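2.3 Washing and plate handling

Serum samples came from four dairy herds in the Bainbridge and Watetau districts, 36 cows in each herd. Blood was drawn in April before the morning milking and kept on ice until it reached the laboratory. Samples with visible clotting were spun a second time. We measured antibodies to the liver fluke with an indirect ELISA, following the steps set out by Tokgöz for the Drurkevora herds, with a shorter blocking step.

Plates were coated overnight and blocked for 30 minutes at room temperature. Each serum was run in duplicate, and every plate carried the same positive and negative controls. Plates waiting for a wash were kept covered. Figure 1 shows the bench, with the washer at the back and the nest marked N1.

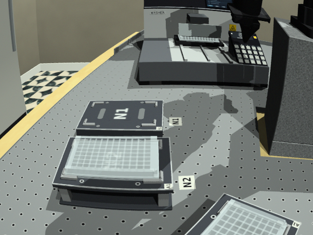

Duplicates that differed by more than 11 percent were run again on a new plate. If the second pair also differed, the animal was left out of the herd average but kept in the list of samples. Herd owners were told the result for the herd and, if they asked, for single cows.

Wash buffer was made fresh each morning. Old buffer gave higher background readings in our early runs, mostly in the outer wells, and those runs are not used here. Conjugate was added at the dilution found best for the Diltadden reference serum, and the color reaction was stopped after 21 minutes.

Figure 1. Plate washer and bench, two views.

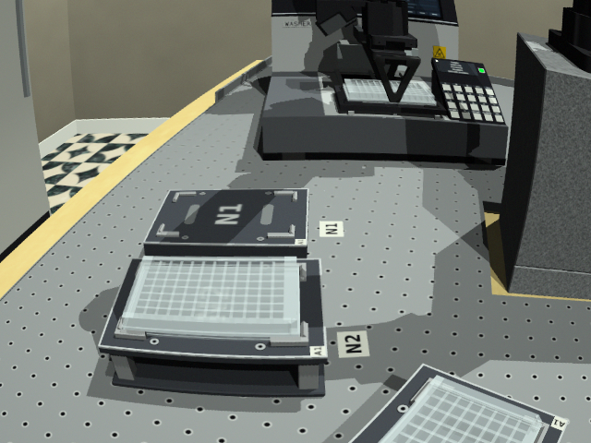
2.4 Grazing records

Owners filled in a one-page form on pasture use, standing water and past treatment. Forms with no treatment date were treated as incomplete.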